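The Ferry Book

When the ferry office at Plinness closed in July, they sent Ching-wen Poon to clear it. She had sold tickets there for long enough to know which drawer stuck and which floorboard to avoid. The company, Weltora, wanted the keys back by four o'clock.

Most of it went quickly. Old timetables, a box of pencils, a tin with foreign coins that people had tried to pass off as local ones. She put the tin in her coat pocket. At the back of the cupboard, under a folded tarpaulin, she found the book.

It was a plain account book with a cloth spine. Someone had ruled the pages by hand and written a line for every crossing that had been called off. The first entries were in brown ink. Fog. Fog. Engine. Fog. High wind, Mr Liao's wedding party put up at the chapel. The last entry was numbered 2,052, and it was in Danjuma Mohammed's writing, which leaned backwards. It said: wind, two passengers, gave them soup.

She remembered that soup. She had made it.

She sat down on the floor and read until her legs went numb. Some of the lines were very long. In one bad winter the boat had not gone out for nine days, and whoever kept the book then had begun to write down what everybody ate. After that came a page with nothing on it but the word Fog and a drawing of a duck.

At three she rang Danjuma.

"I've got the book," she said.

"What book?"

"The one for the crossings that didn't go."

He was quiet for a bit. She could hear a kettle at his end. "I thought that went in the flood," he said. "Siu-ming told me it went in the flood."

"It's a bit wavy at the bottom."

"Well, don't give it to Weltora."

She hadn't been going to. She wrapped it in her scarf and carried it out under her arm, and handed the keys to a young man in a van who asked her to sign for them twice. Then she walked down the slip. The tide was halfway out. The boat had already been sold to Brurkis, up the coast, and there was only the chain, with weed on it.

Anong Khamphan came down from the shop and stood next to her.

"What will you do now?" Anong asked.

"Go home. Have my tea."

"I meant after that."

"I know you did," said Ching-wen.

At home she put the book on the kitchen table and found a pen. It took her some time to decide how to put it. Nothing had been called off, exactly – there was no boat to call off. But it was a day without a crossing, and the line was ruled and waiting. She wrote 2,053 in the margin and after it: no boat, clear, light wind from the west. Then she thought of the others who had kept it and added what she was having, a boiled egg.

The next morning she got up and did it again. By the end of the month she had filled a page and a half. Anong came on some evenings to hear the old entries read out, and always asked for the duck.

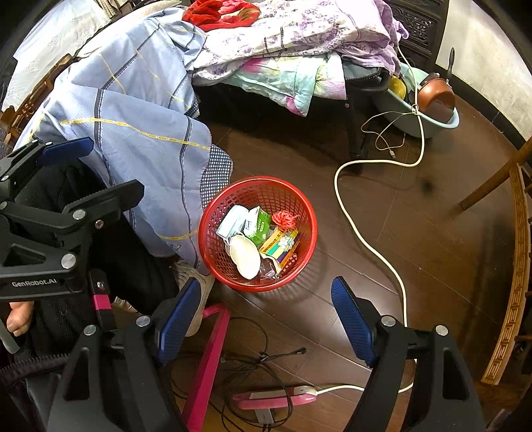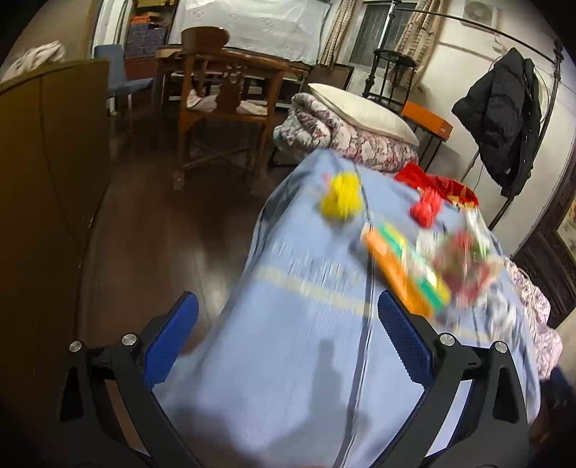
Li-hua Yeh writes: I read this to my mother, who grew up on an island with a ferry much like this one, and she wanted to know if Danjuma ever came to see the book. I said the story doesn't tell us. She thinks he did, and that he corrected the entry about the soup – there would have been three passengers, she says, there was always one asleep in the shelter.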